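Going back to paper maps

I stopped using my phone for navigation in March. It wasn't a protest. The battery had gone bad, the replacement was on back order, and I had a drive out to Halvorsen to do that Thursday whether the phone was ready or not.

I bought a regional map at the petrol station for more than I expected to pay. It covers the coast road and the old logging tracks behind it, and it folds up badly. The scale is fine for driving but not much good for walking.

The first trip took 127 kilometres instead of the usual 110-odd, as I missed the turn at Rimora and didn't notice until the river was on the wrong side of the car. I pulled over, worked out where I was and went back. On the phone I would have been rerouted without ever learning there was a river.

Since then I've got into the habit of looking over the whole route the night before and writing the turns on a card. Four turns is my limit. Any more than that and I stop halfway for a coffee and learn the rest.
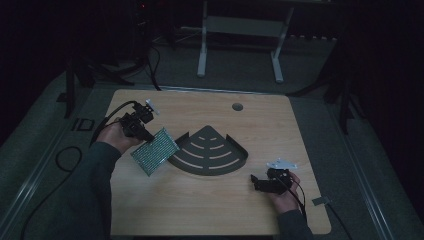 Green mesh held above the table, a dark grey wedge on it.

Leif Kragh, who used to drive deliveries up there, lent me his old street directory. The suburbs have grown a fair bit since it was printed, so half the estates north of the highway are blank paddocks. It's still good for the older streets, and he has pencilled in the colour of certain front gates and which driveways you can't turn a truck around in.

I have the phone working again now. I use it for traffic on the way into the city and leave it in the glovebox otherwise. The map has already torn along the centre fold – I've taped it from the back, and the tape covers the last bit of road before Halvorsen, but I know that part.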